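Abgelegt unter: Haushalt, Ordnung, Wäsche

Wir verwenden Cookies, um die Nutzung dieser Seite auszuwerten. Mit dem Weiterlesen stimmen Sie dem zu. Mehr erfahren / OK

Blaue Sachen zusammenlegen

13. Dezember 2019

Im April habe ich angefangen, meine Oberteile anders zu falten, und seitdem werde ich gefragt, wie genau. Viel ist es nicht. Das Teil kommt auf eine ebene Fläche und wird an zwei Ecken gefasst. Dann ziehe ich, bis der Stoff zwischen den Ecken straff ist. Die Falten laufen dabei von den Ecken weg in die Mitte, dort streiche ich sie aus. Den unteren Saum mache ich zuletzt, der schlägt gern um und liegt dann doppelt.

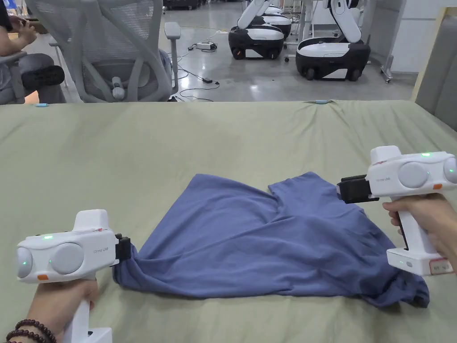
Die Unterlage

Ich hatte lange auf dem Bett gefaltet und mich gewundert, warum nichts gerade wird. Eine weiche Matratze gibt nach, sobald man sich aufstützt. Ein Tisch ist besser, aber auf einer glatten Platte rutscht dünner Stoff weg. Ein Tuch darunter hilft. Meines ist von Rieger, ein einfaches Baumwolltuch, 70 mal 168 cm. Es liegt bei mir zusammengerollt im Schrank und kommt nur zum Falten heraus. Guido Santoro nimmt ein altes Bettlaken, das geht genauso.

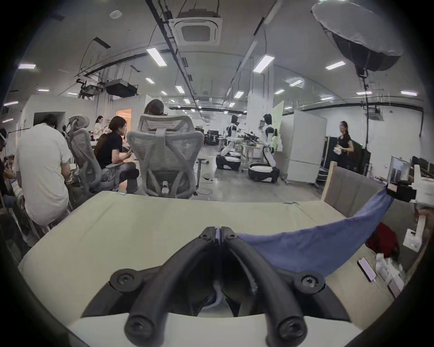 Ein festes Tuch hat noch den Vorteil, dass man daran sieht, ob man schief liegt. Ich richte die obere Kante des Kleidungsstücks an der Webkante aus und falte von dort nach unten. Ärmel nach innen, dann die Seiten, dann einmal quer. Bei großen Sachen zweimal. Ich komme so auf Päckchen von 28 cm Breite, die in die Schublade passen — bei anderen Schubladen muss man eben anders teilen.

Was sonst noch herumliegt

Vor dem Falten räume ich die Fläche leer. Früher habe ich das nicht gemacht und dann zwischen Schlüsseln, Post und Ladekabel gearbeitet. Das kostet mehr Zeit, als man denkt, weil man jedes Teil dreimal verschiebt.

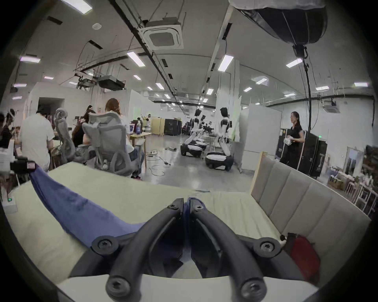 Kleinkram bekommt bei mir inzwischen einen festen Platz am Rand. In die Mitte kommt nur, was gefaltet wird. Eine kleine Tasche eignet sich gut dafür, so wie die rote mit dem Reißverschluss, die am beigen Polster lehnt. Hochkant nimmt sie kaum Fläche weg und man findet sie wieder. Ivar Grønli benutzt stattdessen eine flache Schale, in der bei ihm alles durcheinander liegt. Mir wäre das zu unordentlich.

Schwieriger sind die Teile, die nach dem Waschen stark zerknittert sind. Die hänge ich erst über eine Kante und lasse sie eine Weile so.

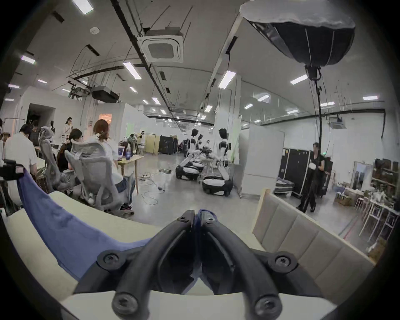

Danach lassen sie sich meistens ohne Bügeln falten. Leinen nicht, das bügle ich weiterhin. Bei Baumwolle reicht mir das Ausstreichen mit der Hand. Den Wäschekorb von Darnmont, nach dem jemand gefragt hatte, habe ich übrigens noch, der Griff ist allerdings inzwischen locker. Zu den Socken schreibe ich ein anderes Mal etwas.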